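Le robot qui appuyait trop longtemps

Chez Kernero, un bras à qui l'on demandait seulement d'enfoncer un bouton a cessé de le relâcher. Récit d'une panne minuscule, et passionnante.

16 août 2019

Il y a des pannes spectaculaires, avec des étincelles et des carters arrachés. Celle qui m'a conduit dans les bureaux de Kernero ne faisait aucun bruit. Un robot descendait vers un boîtier, appuyait sur le bouton et restait là. Le programme, lui, affichait « tâche terminée ». Au bout de 11 secondes, une temporisation coupait les moteurs, et le bras demeurait figé, le doigt sur la commande, comme un visiteur endormi contre une sonnette.

« C'est le genre de défaut que j'adore et que je déteste », lance Rónán Keane en me tendant un café beaucoup trop fort. Ingénieur en sûreté, il est arrivé dans l'équipe deux ans plus tôt, après un long passage par les ascenseurs. De cette première vie, il a gardé une méfiance profonde envers les boutons. Dans un ascenseur, m'explique-t-il, un bouton coincé fait perdre patience aux gens. Au bout d'un bras motorisé, il peut fausser tout ce qui vient après : la machine pilotée croit recevoir un ordre continu, le robot croit avoir fini, et l'opérateur a devant lui deux voyants verts qui se contredisent.

Le projet s'appelle Trusgate. L'idée est séduisante : confier à des bras robotisés les commandes manuelles de vieilles machines que personne ne veut recâbler. On laisse l'armoire électrique tranquille, on pose un robot devant, et il appuie là où un humain appuyait. Le premier site pilote, l'atelier Sheehan, fait tourner des presses dont la documentation a disparu depuis longtemps. C'est là que le défaut s'est montré, un matin, pendant la mise en route. Aucun blessé, aucune pièce cassée : la presse était à vide et ses protections fermées. Mais l'essai a été arrêté dans l'heure et tout le monde est revenu à la simulation.

J'avoue que j'imaginais la simulation comme un brouillon un peu triste du vrai travail. Quelle erreur ! Sur les écrans de Kernero, on rejoue une seconde de contact image par image, on change un frottement, on recommence. L'équipe a lancé 200 essais avec les réglages exacts de l'atelier. Le bras est resté collé au bouton dans 59 d'entre eux. Pour Rónán Keane, ce fut presque une fête : une panne qui se reproduit est une panne qu'on peut attraper.

Restait à comprendre. On a d'abord soupçonné le ressort du bouton, trop mou dans le modèle. Puis la caméra, puis le réseau. La bonne piste est venue de Rotell, le petit logiciel maison qui surveille les efforts à l'extrémité du bras. Ses courbes montraient une poussée qui grimpait encore après la fin de course. Le robot cherchait une profondeur au lieu de chercher un contact : on lui avait donné une hauteur à atteindre, fausse d'un cheveu, et il s'obstinait à la rejoindre à travers le boîtier. L'ordre de remontée, lui, attendait poliment que cette hauteur soit atteinte.

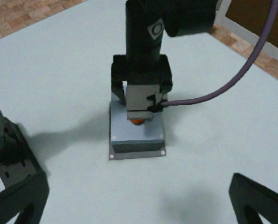
Le contact est devenu l'obsession de toute l'équipe, et je comprends vite pourquoi en me penchant sur l'écran. Entre un appui correct et un appui bloqué, l'œil ne fait aucune différence. Le patin gris clair recouvre presque tout le bouton, dont il ne dépasse qu'un croissant orange, et rien dans la posture du bras noir ne trahit la force qu'il exerce. « Vous voyez un problème, vous ? » me demande Rónán Keane. Non. Je vois un robot qui appuie sur un bouton, et c'est bien tout le piège.

La correction tient en peu de lignes. Le bras descend désormais jusqu'à sentir une résistance, la maintient un court instant, puis remonte quoi qu'il arrive. Si l'effort dépasse le seuil, Rotell prend la main et commande lui-même le retrait. Surtout, la mention « tâche terminée » n'apparaît plus qu'une fois le bouton relâché, ce qui paraît évident quand on le lit et ne l'était pour aucun de ceux qui avaient écrit le cahier des charges.

Le retour chez Sheehan est prévu en septembre, presse à vide pour commencer. Rónán Keane compte y passer la première journée debout à côté de l'arrêt d'urgence. Celui-là, précise-t-il, aucun robot n'y touchera.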